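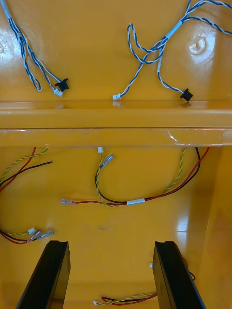

Stastcombe cable plant will add second shift in August

2020-01-07

The cable plant in Stastcombe will open a second shift in August, the owner Vemel has informed. The company is looking for 64 new workers, and the first 12 of them will begin their training already in the spring.

The plant makes wiring for buses and farm machines. Until now all the work was done in one shift, and some customers had to wait long for their orders. Last year the plant delivered 3134 complete wiring sets, more than in any year before.

"We said no to two big orders in the autumn, and this was not a nice feeling," says plant manager Elsa Forsberg. "With the evening shift we can use the same hall and the same tables for more hours."

No earlier experience is required. The training is paid and takes place at the plant. The evening shift will end before midnight, so that workers can still take the last bus to Mutano. The town is now discussing with the bus company Kuo if one later departure is possible.

Applications can be left at the plant office or sent by mail. Interviews will start when the first applications have been read.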